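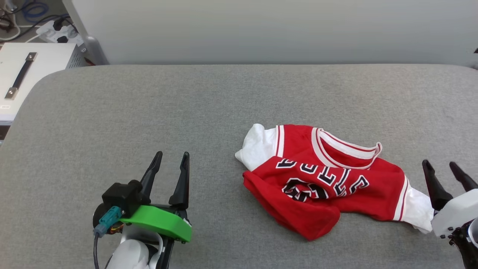

Customers at the Presivthorpe site asked whether the Plerberg station could be used for garments without changing the grippers between tasks, and whether recordings made by different operators could be kept in a single set. The answer to both questions is yes, subject to the conditions given on this page.

# Plerberg two-arm recording station

The Plerberg is supplied by Flivdale for the collection of demonstrations in which cloth is handled. An operator guides both arms through a task, and the station stores the movement of each arm together with the camera views. The recordings are then used to train a control model.

A crumpled sports jersey is a typical starting point. Collars, side panels and printed lettering give the model useful cues as to which way round a garment lies, and a padded table surface allows the fingertips to come in low beside the fabric.

## Supplied with the station

- 2 arms, each with a two-finger gripper
- padded table, grey
- operator controls and foot switch
- Lý recording software, with a licence for one site

## Starter set

Each station is delivered with 1306 recorded demonstrations of folding and flattening, covering 88 garments. Failed attempts are kept in the set and marked as such — they may be left out of training by means of a single setting in Lý.

## Conditions of use

Operators should complete the training session before adding to a shared set. Every recording must carry an operator code, a garment code and a note of the result. Garments should be dropped on to the table afresh before each attempt; a garment placed by hand in the same folds will give examples that are too much alike.

We advise at least 70 demonstrations of a new garment type before a first training run. Stiff or heavily lined clothing may need more.

## Ordering and support

Stations are built to order. Replacement fingers and table covers may be ordered separately, quoting the serial number of the station. Requests for a trial at Presivthorpe should be made in writing to the Flivdale equipment office. The next trial period opens in May.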